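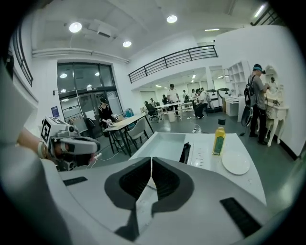
**rcalado:** Changing the oil won't fix a flat spot in the foam, so I'd leave the hinge question for later. What density did the seller quote for the Arine? Mine was listed at 35 and the slab I pulled out of it was clearly softer than that.

**gilo_east** wrote:

> Density was listed as 35 kg/m3 on the product page. No hardness figure given. Sofa bed is the Arine two-seat, bought 8/18/19. The dip is on the left side where I sit.

**rcalado:** Density tells you how long it lasts. Hardness tells you how it feels. You need both numbers before ordering a replacement, otherwise you're guessing.

**Eduardo Correia:** Disagree on the first part. Density is a fair guide to life span only if you compare the same type of foam. A filled foam can weigh in at 35 and still go flat in a couple of years. I replaced the seat in a Caldeira armchair with a lighter foam from a better supplier and it has held up fine.

**rcalado:** One chair that gets used on holidays isn't a test.

**Eduardo Correia:** It gets used daily.

**m_tack:** Check the webbing before either of you spends his money. Turn the frame over, pull the dust cloth back along one side, press each strap by hand. If the left straps give more than the right ones, new foam will dip in the same place.

**gilo_east:** Pulled the cloth. Straps on the left are looser. One has come off its staples completely. Frame rail looks okay, no cracks.

**m_tack:** Then restretch first. Use a webbing stretcher, fold the end over, 4 staples in a row through the fold. Don't reuse the old holes.

**rcalado:** Agreed on that. Total for webbing and one slab was 286 when I did mine, with 8 cm foam and a thin wadding layer on top. Bolto cut it to size. Order it slightly over so the cover stays tight.

**Eduardo Correia:** That's a lot for a two-seater. Try the webbing alone and sit on it for a month. The foam may have more life left than you think.

**gilo_east:** Going with webbing only for now. Does the wadding need glue, or will the cover hold it?

**m_tack:** Light spray on the top face. Leave the edges dry so you can still feed it into the cover.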